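Washbasin fitters and fitting assistants, bathroom workshop

Skistero is looking for people to join the bathroom side of the business. We fit basins, taps and wastes in new flats and refurbished houses, and we make up and check units in our own workshop before they go out. The posts are based at the Parkari building, with site work on most weeks.

We have 11 places, full time, to start in November. Some are for experienced fitters and some are for assistants who want to learn the trade.

The work

You will spend a good part of the day on the floor under a basin. Most of the job is done from below: tap nuts, waste fittings, brackets and sealing. You will also set basins level, fit pop-up wastes, and leave the top clean for the customer. White ceramic shows every mark, so please take care with tools and offcuts. 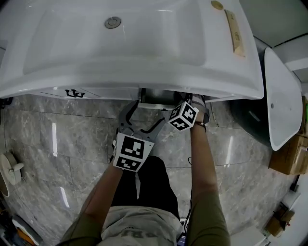
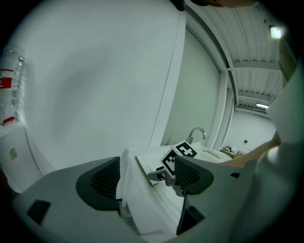 One of our present fitters, asked what applicants ought to know, said that the reaching up is the hard part and that your shoulders will ache for the first fortnight. After that it is mostly a matter of learning to work by feel, and she would tell anyone to bring a kneeling mat of their own.

What we ask for

Fitters need a plumbing qualification or more than 400 hours of recorded site work. Assistants need no qualification. Everyone must be able to work lying down and kneeling, lift with a partner, and read a simple drawing. A driving licence is useful for site work but you can share a van.

Hand tools and work trousers are supplied. Assistants are paired with a fitter until both are happy for them to work alone.

How to apply

Write to the Skistero office, Parkari, quoting reference 562. Say which post you want and list your last two jobs, if you have had any. Applications close on 10 March 2022. Those shortlisted will be asked in for a half-day trial, which is paid.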